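Kitchen Arm Cell FAQ — setup, care, repairs

Page kept by Clodagh Costello, Zistitz bench. Last touched in June.

How do I home the arm?
Base first, then elbow, then wrist. Gripper open. Wait for the steady beep before you touch the jog keys.

It stops over the counter edge. Broken?
Probably not. Elbow limit is set too tight from the factory. Open the limits page, bump the elbow by 2 degrees, save, re-home. Still stopping? Check the counter height in the cell file, someone may of loaded the old one.

How often do I grease the joints?
Every 800 hours. Wrist too — people skip the wrist.

And the belts?
Look at them at 800, swap at 3000. Log it. Doğukan orders spares from Gramov, give him some notice.

Fingers drop small bowls.
Wipe the pads. Then lower the speed to 200 for the last bit of the approach. If it still drops, recalibrate the grip, menu 2.

Can I try a new pick without the real arm?
Yes, please do. Load the kitchen in the simulator, run it start to finish, watch the elbow when the dishwasher is open. Rack out is the worst case for clearence.

Sim and real don't match?
Base offset, nearly always. Measure again from the floor mark, type it in, restart.

Error on the wrist, red light. Now what?
Power off, reseat the wrist cable, power on. Twice in one shift = stop and call Senga Carnegie. Don't open the wrist yourself.

What does reaching for a bowl by the sink look like in the simulator?
Arm up over the counter edge, dishwasher open, rack out:

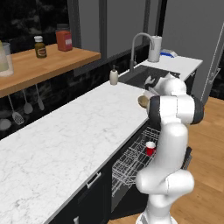 Reading time: 2 min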